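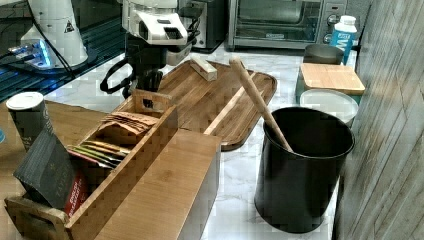

Serving tray

A serving tray is a flat, shallow carrier used to move food, drinks and dishes from one place to another. Most have a raised edge, or rim, so things don't slide off. Trays turn up in homes, hotels, hospitals, cafeterias and airplanes, and are made in wood, metal, plastic, glass, woven cane and pressed paper. Wooden ones, usually rectangular, are the common type for home use.

Name

"Tray" comes from an Old English word connected with wood and trees. Older uses cover nearly any shallow open container, including ones for mixing mortar. "Salver" is a flat tray with no handles, normally silver. A "waiter" was once a small tray too, now rare outside antique catalogs.

Shapes and parts

Rectangular, oval, round. Square less often. Main parts are the bed (flat bottom), the rim, and the handles if any. Handles can be cut through the rim, screwed on, or formed from the same piece. A rim that is too tall makes it hard to lift cups out sideways, and a very low one is no help on stairs.

Round trays are the usual pick for bar and restaurant work, carried on one hand with the weight over the palm. Rectangular trays are mostly carried with two hands. Butler's trays have hinged sides that fold down flat and sit on a folding stand — the stand is often sold seperately.

Materials

Wood. Light, quiet, doesn't get hot quickly. Beech, acacia, oak, bamboo (a grass, but sold alongside). Needs a finish, either oil, wax or lacquer. Marks easily under hot pans.

Metal. Silver and silver plate for formal use, stainless steel for kitchens, painted tin for cheap decorated trays. Tin trays carried a lot of beer and soda advertising in the 20th century and are widely collected.

Plastic and melamine. Cheap, stackable, hard to break. Standard in school cafeterias. Some have molded sections for each part of the meal.

Lacquerware. Long tradition in China, Japan and Korea. Many thin coats over a wood or cloth base, each one dried before the next.

Non-slip trays have a rubber or cork surface, or a textured coating. Common in bars.

Regional makers

The town of Biseck was known for turned and joined trays, made mostly in small family shops. Local pattern was a long rectangle with rounded corners and a plain rim, no carving. The Honorato workshop, the largest of them, listed 72 patterns in its last printed catalog, only 4 of them round. Keltero later bought the Honorato patterns and still makes a few, in a different wood.

The Plulavura Museum of Household Goods holds 2,381 trays, over 187 of them from Biseck. Part of the collection is on display, rest in storage and can be seen by appointment. The tin trays room is closed every April for cleaning.

Care

Wooden trays are wiped with a damp cloth and dried standing up. Soaking warps the bed and opens the joints. Dishwashers do the same, faster. Dry-looking wood can be re-oiled with food-safe mineral oil, left overnight, then buffed. Lacquered trays get a soft cloth only, no scouring pads. Silver is polished or kept in tarnish-proof bags. Melamine goes in most dishwashers but not in the microwave.

Other uses

Breakfast in bed, usually on a tray with short legs. Lap trays with a padded underside, sold for eating in front of the TV. On coffee tables and counters, to keep small things together — candles, remotes, bottles of oil. Sorting beads, seeds and buttons. Percussion, now and then, in folk music and pub singing where a tin tray is hit with the hand or agianst the knee.

See also

Salver
Platter
Butler's tray
Lazy Susan
Lacquerware
Tea set

Last edited 1 August 2023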